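Grout on tiled tabletops and counters

Tile itself takes very little harm in a kitchen. The grout lines absorb oil, juice and coffee, and white grout shows all of it. Most cement grout needs sealing after installation and again when water no longer beads on it.

Before sealing, wash the surface with a neutral cleaner such as Skostero Tile Wash, diluted 1 part to 13. Vinegar and lemon juice etch cement grout and should be kept off it. Scrub along the joint with a nylon brush, rinse twice and let it dry overnight. 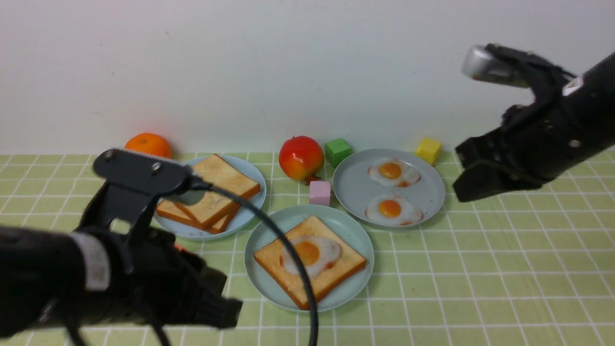

A reader in Drarkeo writes that two coats of Stenura 301 on her breakfast table lasted from May until the following winter, and that egg yolk left over lunch still wiped off with a damp cloth. She found one coat was not enough near the edges.

Apply sealer with a small brush, joint by joint – a roller leaves haze on glazed tile. Wipe the excess within 2 minutes. Roughly 1000 ml covers a large kitchen, so buy the small bottle for a table.

Cracked joints are not a sealing problem. Rake out the loose grout, vacuum the dust and refill with a matching color. Makokha sells white in small tubs. Cure time is on the lid.

Updated January 11, 2023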